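Section 4 – Dressing the small table

Inis room set-up guide, Prerdale site. Last changed 2021-10-12 by Ilze Kivi. Read section 3 first if the shelving isn't up yet.

What you need
Red cloth
Artificial flower arrangement in its pot
White mug
Small pink piece (cup or vase, see note at 4.2)
One book, flat
Lint roller, damp cloth

4.1 Cloth and flowers

1. Clear the table top. Wipe it, let it dry. Cloth on a damp table leaves a mark and we've had one already.

2. Shake the cloth outside, not over the shelving. Lay it with the long side to the front. Front edge hangs down, 300 mm is right. Less looks mean, more gets caught by feet.

3. Smooth from the middle outwards. Fold lines – low iron, cloth off the table. Do not iron in place.

4. Lift the flowers by the pot. Both hands. Never by the stems, the heads pull off, and the Flonano ones don't go back on without glue.

5. Set the pot down in the middle of the table. Big pale blue hydrangea at the top, roses under it. Spiky pale frond can stick out to the side, leave it.

6. Straighten the bouquet from low down, in at the base. Work the stems, then let the heads settle. Pushing on the blooms just flattens them.

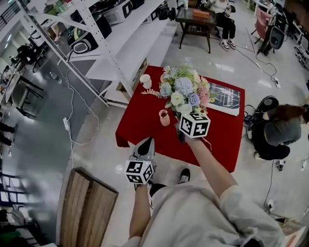 7. Check for gaps. Daisies and green bits are there to fill, so pull them forward a little if you can see the stems behind.

8. Dust. Soft brush or a hairdryer on cold. Once a fortnight is plenty.

CAUTION: no water in the pot. They're artifical. Someone will try.

4.2 Mug, pink piece, book

1. White mug to the left of the flowers, well away from them. Leave a hand's width at least from the table edge.

2. Pink piece close in by the pot. If it's the vase, one thin stem only – two and it tips.

Note: the old Chidiac list calls this "cup" in one place and "vase" in another. Either word, same spot. Aivar Stankevičius is meant to be fixing the list.

3. Book to the right of the flowers, lying flat. Not stood up, not open. Change it when you like but keep it to one.

4. Step back to the door and look. Mug, flowers, book should read left to right with red cloth showing between. If they bunch up, move the mug and the book, never the pot.
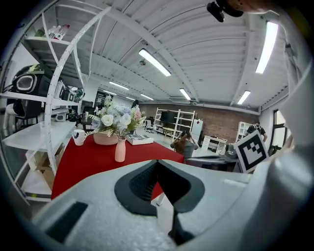
4.3 Shelving next to the table

1. White metal unit stands to the left. Keep a walking gap, 60 cm. 50 will do if you are short of room, no less.

2. Bottles together on the top shelf, labels facing out. Rice cooker on a middle shelf. Lid shut, cord tucked behind.

3. Small black and white things go in one group, dont spread them along the shelf.

4. Power strip on the floor under the unit. Push loose cord back under as well, clear of where people walk.

CAUTION: rice cooker is for show on this shelf. Do not run it there, steam goes straight up into the shelf above.

4.4 Taking it down

Book and mug first, then pink piece, then flowers. Cloth last. Wash at 40, on its own – the red runs. Dry flat if you can. Pot goes in a box with paper round the blooms, nothing stacked on top.

Missing or broken bits: tell Ilze before the next set-up, not on the day.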